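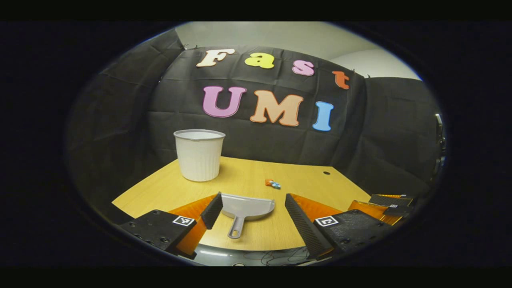

November, evening, writing up the market trip before I lose the receipts.

Drove down to Cendano with Reiko and Patricio for the Saturday-style market, the big one by the river, to collect flour and beans for the bread and preserves workshop. Left at 6:40, parked behind the ferry office. Parking there is free until ten and then it isn't.

Stalls visited, in order:

- **Varka** – whole rye and a coarse spelt. Bought 35 pounds of the rye. Price is up a little from spring. They will hold an order for two weeks with a phone call, no deposit.
- **Mirta Navarrete's stand** – dried beans, late squash, quince. The quince were hard and still fuzzy, good for paste. Took two crates.
- **Fang** – pickles and hot food. Breakfast here, dumplings and tea. Patricio wants their radish recipe. They said no, politely.
- **Jultard** – jars and lids. Wide-mouth only this week. Regular lids expected by the end of the month.

Total spent was 1395, including the jars and not including gas or breakfast. I still owe Reiko for the second crate of quince.

Talked with Hipólito Rivadeneira at the information tent. The north row moves indoors for the winter and the fish people go to the far end by the loading doors. Music stays outside if it's dry. He gave me the new map, which I've pinned over the sink.

Quince paste, first batch, done the same afternoon:

1. Washed off the fuzz, quartered, cores kept in a cloth bag for the pectin.
2. Simmered until a knife went through, about 50 minutes.
3. Put through the food mill, weighed, equal weight of sugar.
4. Stirred on low until the spoon left a clean track. Long. Iara took over for the last part.

Color came out paler than last year's. Set is fine at the edges and soft in the middle of the deeper tray. Use the shallow trays next time and leave them overnight before cutting.

The rye went into the blue bins, old flour on top so it gets used first. Starter fed at 7 p.m., Iara has it until I'm back.

To do:

- call Varka about the spelt, we only got a small bag
- ask Jultard to set aside regular lids
- return Mirta's crates – she wants both back
- pay Reiko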